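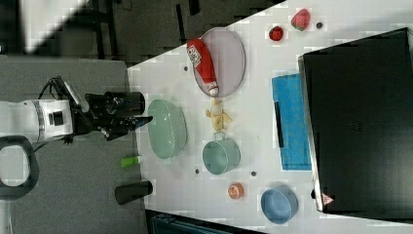

Which edition of the Ikstead harbor lights book has the foldout charts?

I am trying to buy the illustrated survey of the harbor lights between Ikstead and Edet. Two listings describe it as having foldout charts at the back, one says "maps throughout," and the rest say nothing. The library copy I used in November had the charts but no title page, so I can't tell which printing it was. It covered Kundum light, including the lens drawings. Does anyone know how to tell the printings apart from a seller's photos?

edet_shelf

Check the spine first. The first printing was 2,000 copies in blue cloth with Trarkberg at the foot of the spine. It has the foldouts, bound in after page 77. The second printing is a paperback with the charts reduced to single pages in the text - readable, but the depth figures are very small. Kundum is in both. Ask the seller for a photo of the last opening before the index, as foldouts are sometimes removed and sold separately.

marginalnote

I have the paperback. Paid 40 for it and it's fine. No foldouts in mine.

lamproom2

One correction to the first reply: some 60 copies of the paperback went out with the original charts loose in a rear pocket. Mine is one of these. The pocket is glued inside the back cover, so a spine photo will not settle it. Also, the lens drawings are printed smaller in the paperback. If you need those, get the cloth.

oldbinding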